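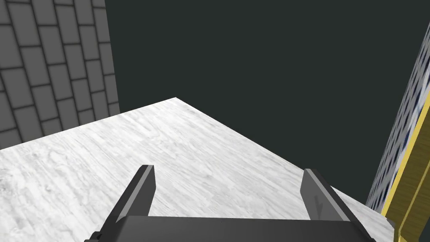 Jivley 3 moves invoice matching to the server

2021-09-04

Version 3 of Jivley, the order and invoice package from Anex, is now available to all customers on a current maintenance contract. The main change is in invoice matching. Earlier versions ran the match on the user's own machine, and large batches locked the screen until the run was complete. In version 3 the match runs on the server as a queued job, and the user can keep entering orders while it works.

A single job accepts up to 1,000 invoice lines. Longer files are split on import and the parts are queued in the order received. Each part writes its own log, and the logs can be joined from the Reports menu.

Simanjuntak, a parts distributor with 124 named users, ran the new version alongside the old one during July. Olaia Collado, who led the trial on the Anex side, reports that nearly all of the differences between the two sets of results came from rounding on foreign currency lines. Version 3 rounds per line; the old version rounded the invoice total. Sites that need the old behavior can set the rounding option to "Total" under Company Settings.
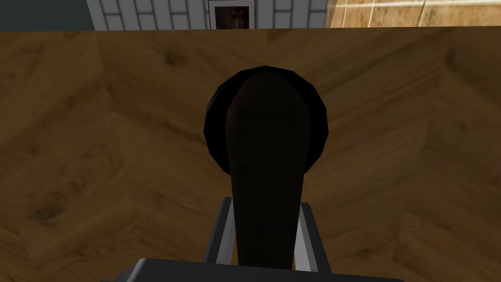 Custom reports need attention before the upgrade. Any report that reads the local match table will return no rows, as that table is no longer filled. The replacement view has the same column names, with one exception – the status field now holds a text code in place of a number. The installer lists affected reports but does not change them.

The Nina connector must be updated first. Older builds of the connector will log in to a version 3 server but cannot post to the queue, and rejected postings are held in the outbox until they are resent by hand.

Hipólito Olivares is scheduling assisted upgrades for sites with more than 200 users. Smaller sites can run the installer themselves, outside working hours and after a full database backup. Release notes and the revised table list are in the customer download area.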